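Packing bench news from Jovberg

If you've walked past the returns room lately and wondered why there's always a little crowd at the door, it's the robot hand! Since the spring, the team at our Jovberg site has been teaching it to sort pharmacy returns, and last month it worked on 1,906 items (bottles, cartons, the flat little boxes that everyone hates picking up). Muthoni Obura keeps the tally on the whiteboard and updates it before lunch, so go and have a look.

The black glove on the back of the hand was Kobe Desmet's idea, and he's very pleased with it. 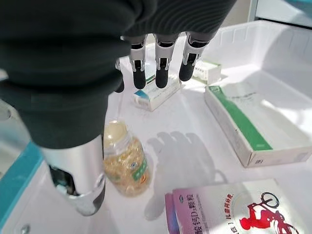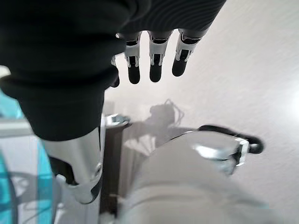 So what changes for the people who do this job? Quite a lot, and most of it sounds good to me. Returns used to mean a full shift on your feet, picking up one small pack after another, and by Thursday your thumbs knew all about it. Now three of the crew take turns running the station, and the others have moved over to checking expiry dates and calling pharmacies back, work that was always being pushed to the end of the day. Dulce Escobedo has been on returns longer than anyone and she's now the person who decides which items the hand practices next. She told me she was dreading the whole thing in November and these days she argues with the engineers about grip angles (and wins, mostly).

There are still open questions. The evening crew wants to know how rotations will work when the second station arrives, and Mwangi Nyanda is collecting concerns about pay grades for the new duties, so please send him yours. Nothing on the schedule changes until those talks are finished.

Want to try the controls yourself? Sign up on the sheet outside the returns room. Slots are short, and you don't need any experience at all. Closed shoes, please, and leave your coffee in the hall!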